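Cloture, holds and the motion to proceed — where does the time go?

Forum index > Legislative procedure > Senate floor

quorumcall_dc
Posted August 14, 2019

Trying to pin down the floor time on a contested bill once leadership decides to move it. The background check bill everyone is arguing about over recess is the obvious case, but I'm asking about the mechanics and would prefer to leave the merits to the other subforum.

My understanding of the sequence:

Motion to proceed, which is debatable.
Cloture filed on the motion to proceed, sixteen signatures.
Intervening day, then the vote, three-fifths of senators duly chosen and sworn.
Up to 30 hours post-cloture.
Adopt the motion to proceed, then repeat the whole thing on the bill itself.

If all of that is used, you lose well over a week of session on one bill. Is that right, or am I double counting somewhere?

Ullisico
You're not double counting. You are assuming the worst case at every step, though. Most of the 30 hours is yielded back by unanimous consent in practice. Members want to catch flights. The published time agreements are in the Record and you can see how often the full period runs. For ordinary legislation it's uncommon.

stovitz
Disagree with "uncommon" for this category of bill. Yielding back requires that no one objects, and on a firearms bill there will be at least one member whose whole interest is in running the clock. One objection is enough. The hold is just advance notice that the objection is coming.

Ullisico
A hold also has to be disclosed in the Record after two session days if the member objects on the floor. That was supposed to cut down on the anonymous ones.

stovitz
Supposed to. The disclosure only triggers once there's an objection to a specific request. If leadership hears privately that a request will draw an objection, the request isn't made and there's nothing to disclose. I read the rule as having close to zero effect on anything controversial.

Trundolex
Different angle. The motion to proceed can be made non-debatable in a few situations, and people forget this. If it's made during the morning hour on a new legislative day, no debate. The majority leader can set that up by adjourning instead of recessing. It's rarely done because adjourning opens up other procedural nuisances (reading of the Journal and so on), but it is available.

There's also the House message route. If the House sends over a bill the Senate has already passed with an amendment, the motion to lay the message before the Senate is privileged and not debatable. You skip the first cloture cycle completely. You need a suitable vehicle, meaning a Senate bill the House has already amended or a House bill the Senate amended and sent back.

quorumcall_dc
The message route is what I was missing. So the house-passed bill from earlier this year doesn't qualify by itself?

Trundolex
Correct. That's a plain House bill on the calendar. It needs a motion to proceed like anything else. To use a message they would have to strip some unrelated bill already going back and forth and put the new text in it. 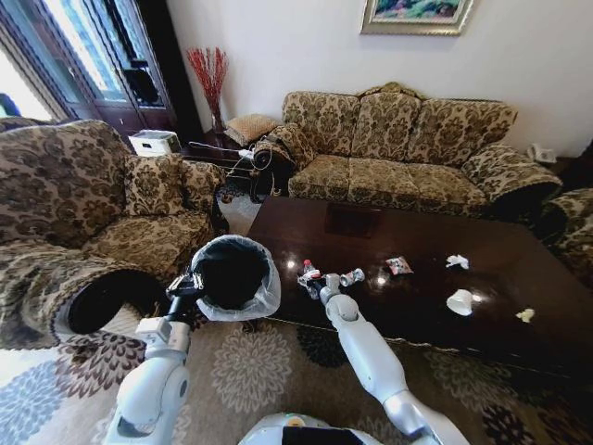 Hjørdis Backlund: I would add that using a vehicle doesn't remove the second cloture. You still need 60 on the motion to concur, with or without amendment. The saving is in days. The vote threshold is unchanged, and for this bill the threshold is the whole problem.

Trundolex
Agreed, and I should have said so. It gets you to the same wall sooner.

Blomqvist
I keep a spreadsheet of cloture motions on legislation (nominations excluded, they swamp everything). It has 167 rows going back several Congresses. Of those, 18 used the entire post-cloture period on the motion to proceed. That supports Ullisico on the base rate. I haven't coded by subject so it says nothing about stovitz's point.

stovitz
It also leaves out every bill where cloture was never filed because the leader didn't want to spend the time. Your sample starts after the main filter has been applied.

Blomqvist
Yes. No argument there. I don't know how you'd measure those.

Ullisico
You can't from the Record. Some of it shows up in "Dear Colleague" letters and hold letters that members publish themselves, but that's a skewed set too.

For the original question I'd plan on three or four session days if a deal on amendments is in place before the motion is made, and the full run otherwise. The amendment deal matters more than anything on your list.

quorumcall_dc
Is the amendment tree relevant here? I've seen claims that filling it speeds things up.

Hjørdis Backlund
It blocks other amendments. I don't think it speeds anything up, and it tends to lose votes on cloture from members who wanted an amendment considered.

stovitz
Depends on the majority. With a wide one it saves time. With the current margin I agree with Hjørdis.

Trundolex
The 2013 background check debate ran under a consent agreement with a 60-vote threshold on each amendment. No filled tree, and the votes were done quickly once the agreement was reached. Worth reading the agreement itself in the Record for April of that year. It's short.

Blomqvist
I can send the spreadsheet to anyone who wants it. Last updated in June, so it's missing the most recent motions. The nominations tab is a separate file and is a mess.

quorumcall_dc
Please send. I'll try coding by subject and post what I get.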